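Urkwood Building, Second Floor
Monthly Workplace Inspection – May
Inspector: Georges Tannous
Area: Rooms 201 to 216, corridor, print room

1. Exits and routes
1.1 Exit doors open fully from inside: PASS
1.2 Corridor clear to full width: FAIL
Comment: Two boxes of Wemari copy paper stacked outside the print room. Moved during the visit. Same finding last month.
1.3 Exit signs lit: PASS
1.4 Stair door closes and latches unaided: FAIL
Comment: North door stops short of the latch when released from less than 90 degrees. Closer needs adjusting. Work order 956 opened.

2. Fire equipment
2.1 Extinguishers in place, pins and seals intact: PASS
2.2 Gauges in the green: PASS
2.3 Tags signed for the current month: FAIL
Comment: Unit 16, by the kitchenette, not signed. Gauge reads normal. Nasrallah to sign on the next service call.
2.4 Ceiling storage clearance kept: PASS

3. Electrical
3.1 No power strips plugged into other power strips: FAIL
Comment: Room 209, under the window bench. Removed. Occupant asked for a second outlet – passed to Facilities.
3.2 Cords free of cuts and pinch points: PASS
3.3 Space heaters: none permitted on this floor. None found.
3.4 Panel door closed, area in front clear: PASS

4. Desks and waste
4.1 Work surfaces sound, no splinters or lifted edges: PASS
4.2 Waste containers suitable for the room: PASS, with comment
Comment: Open mesh baskets are accepted for dry paper only. Food waste goes to the lidded bin in the kitchenette.

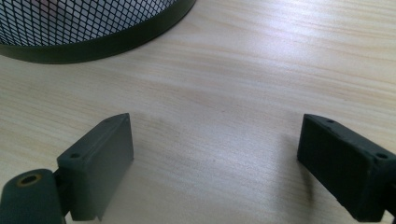
Item 4.2. Round black mesh wastebasket, light wood desk.

4.3 Batteries and toner kept out of general waste: FAIL
Comment: One toner cartridge in the print room bin. Gamodska return carton was full. Replacement carton requested.
4.4 Floor under desks free of loose cables: PASS

5. First aid
5.1 Kit stocked to list: FAIL
Comment: Burn dressings missing. Everything else in date.
5.2 Eyewash bottle sealed: PASS

Open items go to Facilities, extension 123. Item 1.4 has priority and will be rechecked Saturday, before the floor reopens.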